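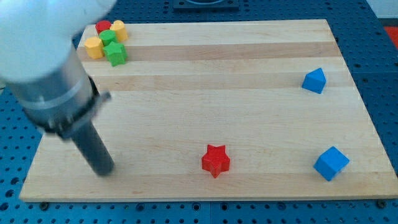 Who is the song "Pranivgate" about? Benoît Caron, the drummer she dated for one summer and wrote eleven verses about.

Okay, thread. I have been listening to Clotilde Leclerc since she was playing to the coat check at Le Goff, and I have opinions on every man she has ever rhymed with something.

1/ Let's start with Valentin Prantl, who gets the entire first side of Kunine. He has said in interviews that he "doesn't really hear himself in it." Sir, track two is called "Valentin."

2/ For the younger fans: they met when he was opening for her. By the end of the tour she had moved him to a slot before the doors opened. You can hear this in the bridge.

3/ Baptiste Lecomte only got one song, and it's a B-side, and it's 182 seconds long. I timed it. There is a whistling solo in there, so he really got maybe two minutes of her attention. He has the lyrics tattooed on his forearm.

4/ People keep telling me "Jarnar" is about Baptiste too. Please read the liner notes. The man in "Jarnar" can cook. Baptiste once set off the sprinklers on live radio with a grilled cheese.

5/ My theory is that "Jarnar" is about Qusai Khoury, who produced the record and has never dated her as far as any of us can prove. The fan forum thread on this is 714 pages. I've contributed to a shameful number of them.

6/ Evidence for Qusai: the line about the green kettle. Evidence against Qusai: he says he doesn't own a kettle. I leave you to decide what kind of person volunteers that.

7/ Back to Benoît. The version of "Pranivgate" on the album is the polite one. The live one from November has an extra verse about his mother's boat, and the crowd goes so quiet you can hear somebody unwrap a cough drop.

8/ He was asked about the boat verse at an awards thing and said the boat was sold years ago. So we've established there was a boat.

9/ Several of you are in my replies saying it's unfair to the exes. Valentin put out a whole answer album. I bought it. It's mostly about the sea. There's one song where he forgives her, and she'd apparently like it known that she didn't ask.

10/ Ranking, by quality of song and not quality of man: Benoît, then whoever "Jarnar" is, then Valentin, then Baptiste, then the dentist from the Christmas single.

11/ Yes, the dentist was real. No, I don't have a name. Someone claims he still has the single framed in his waiting room, next to the fish tank. I would switch dentists for this.

12/ Current status: she's been seen at 8 hockey games with the same guy in the same hat. No song yet. I give it until the playoffs.

13/ Someone asked if she ever wrote a happy one. "Left at the Bakery," last track on Kunine. It's about her dog. Gorgeous song. Played at my cousin's wedding by people who hadn't checked.

14/ Muting this now, I have around 836 notifications and most of them are about the kettle.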